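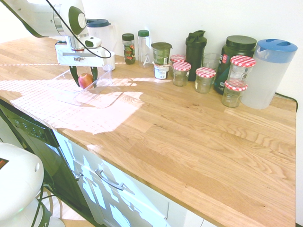

Apple, tub, worktop.

perronpat: Packed lunches again. I was spending 80 quid a month at the cafe by Vandgate station, so I'm back on tubs. Do you lot slice your apple or take it whole?
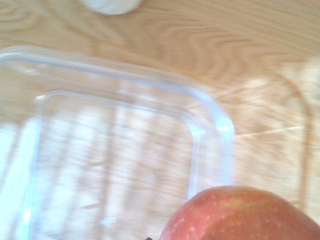
Idun Blomqvist: Whole, always! Sliced goes brown by ten and tastes of fridge.

perronpat: Not with a squeeze of lemon it doesn't.

moth74: Then it tastes of lemon. Whole, and eat it on the train.

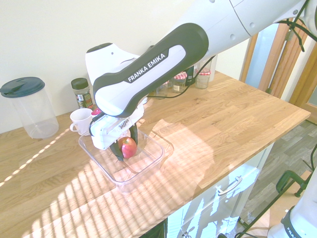 Red one, clear tub.

perronpat: Still slicing mine, sorry (bad tooth).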